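Gondthorpe Radio Search Group
Notebook entry, June 24, 2021
Subject: narrowband search, Fladow receiver

The second pass over the Fladow recordings was completed this morning. The list of target stars is unchanged from the first pass. Each star was observed for 40 minutes, followed by an equal period with the dish pointed off target.

The search program returned 72 candidate signals. All but 2 were also present in the off-target data and have been set aside as local interference. Both of the remaining signals lie close to a frequency used by satellites, and neither shows the drift expected from a source outside the solar system. They are logged as unexplained pending a repeat observation.

The Jernik filter was left at its November setting. Colleagues are asked not to change it before the repeat, as the two passes could then no longer be compared. The Ozoliņš catalog should be used for star positions; the older list contains errors for several nearby red dwarfs.

Disk space on the archive machine is low. Raw files from the first pass will be moved to tape once the checksums agree.
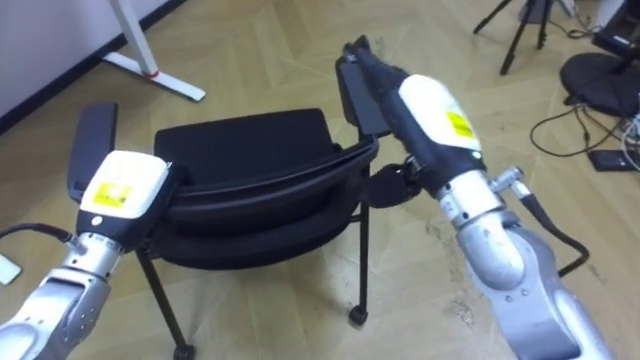
The repeat observation will use the same targets, with the number of frequency channels per block raised to 100. Time on the dish has been requested and is not yet confirmed.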